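[tea-at-home] Re: black tea turns flat in hard water
Date: 2025-04-21
In reply to: black tea turns flat in hard water

> I moved to Zatondale in the winter and since then my black tea
> is not the same tea. It is dark, almost brown-gray, and on the top
> there is a film that breaks when I move the cup. The taste is flat.
> I use the same leaves, the same pot and the same kettle as before.
> I tried more leaves, and then it is only more bitter. Is it the
> water, and if yes, what do people do who cannot put a filter under
> the sink? I rent, so no drilling please.

Dear all,

I read this message three times with much sympathy, as I made the same move, from Jastberg to Zatondale, and had the same gray tea for most of a year. I waited with my answer until I could write it properly. Please excuse the length.

Yes, it is the water. In Jastberg the water is soft, and I drank tea there for half of my life without knowing that water had anything to do with it. Here the kettle has a white crust after two weeks. The film on the cup comes from the minerals in the water together with substances from the tea. It is harmless, but I find it ugly, and the flat taste comes along with it. You will not fix it with more leaves. I tried this also and only finished the tin faster.

First I want to say what did not help me.

Boiling for a long time. I had read that one should boil hard water for ten minutes and let it stand, then pour it off from the white powder at the bottom. It does remove something, and the film was thinner. But I had to get up earlier for it, and the tea still tasted tired to me. I kept it up for one week.

Lemon. The film goes away and the color becomes light. It is a nice drink, but I take milk in my tea and so for me the lemon is out of the question.

A pinch of baking soda, which a neighbor advised. Please do not do it. The tea became very dark and it tasted like soap.

What helped was mixing. I buy bottled water with a low mineral content and I mix it with the tap water. You must read the small table on the back of the label. The word "spring" on the front says nothing about hardness, and I have bought spring water that was harder than what comes out of my tap. Look for the dry residue and for calcium, and take the bottle where both are low. Do not take distilled water alone, the tea becomes sharp and thin, as if something was forgotten.

My mixture is one part tap and two parts bottled for the strong black teas, the ones for milk. For Darjeeling I use only the bottled. For the smoked tea from Obradović I have gone back to plain tap water, after many trials, and I think that the hard water even takes away some of the roughness. This surprised me, so please test it yourselves before you believe it. For green tea I have no opinion, I drink it only when I am a guest.

About temperature, as this comes up on the list every few months. Some of us keep the water bottle in the refrigerator and some on the counter, and there were long discussions about which is better for tea. I have done both. When the water is boiled anyway, I taste no difference, it only takes longer from cold. For cold brewing it is another matter. There I put the leaves in water of room temperature first, let them stand for one hour, and only after this put the jug in the refrigerator for the night. If I start with cold water, the tea is still weak at breakfast. An opened bottle I do keep cold if it must last for more than a day or two, and tightly closed, away from the onions – water takes the smell of its neighbors.
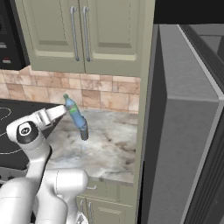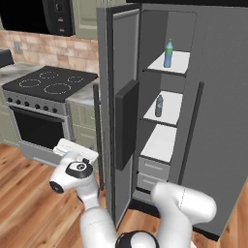 A member who wrote to me outside the list does not agree with me about the cold water. She is convinced that water straight from the refrigerator gives a livelier cup, even after boiling, and that I have let mine stand in the kitchen for so long that I no longer know the difference. She also says that mixing is too much work for a Monday kind of morning, and that a simple jug filter does the same if one changes the cartridge on time. I asked if I may repeat this here and she agreed, without her name.

To the filter I can say something. I had a jug from Judwood for one June and the summer after it. In the beginning it was very good, I would say as good as my mixture. Then it becomes slowly worse, and you do not notice it, as you drink from it every day and get used to it. The film on the cup is a better signal than the little indicator in the lid. When the film is back, the cartridge is finished. In my house this happened much earlier than the instructions promised, but the instructions are probably written for people with softer water. For somebody who rents, the jug is still the easiest way, and if I had a bigger family I would go back to it. The bottles are heavy and I live on the fourth floor.

About the livelier cup I am less sure. I made a small blind test at home with both waters, the same leaves and the same time, and I chose the refrigerator water once and the other one once. So I can say nothing more from this. If others want to try, please use plain cups, white inside, and let another person pour.

One more remark for the original question, about the pot. You write that it is the same pot as before. Please look inside. In hard water a pot grows a dark skin very quickly, and this skin gives its own taste. In Jastberg I never washed mine with more than hot water, and I was proud of it. Here I clean it every other week with citric acid, one spoon in hot water, one hour, and then rinse it very well. The kettle gets the same treatment. After the first cleaning my tea was clearer already, before I had changed anything with the water. So maybe begin there, it costs very little.

And if you change the water, then change your brewing time also. With soft water the tea comes out of the leaves faster. I used to leave the pot for five minutes in order to get any taste, and with the mixture this is too strong. I now stop at 4 minutes for the small broken leaves. Larger leaves can have a bit longer. Write down what you do, at least for the first week. I did not, and had to repeat half of it.

Two questions from my side. Has anybody tried the water from the public fountain behind the Zatondale station? People stand there with canisters on the weekend, but I could not find any analysis of it, and I do not want to carry it home for nothing. And does somebody know whether the smoked tea from Obradović is still sold in the small bag? In the shop I have seen only the large one, and it loses its smell before I come to the bottom.

With best greetings from the hard water side,
a reader in Zatondale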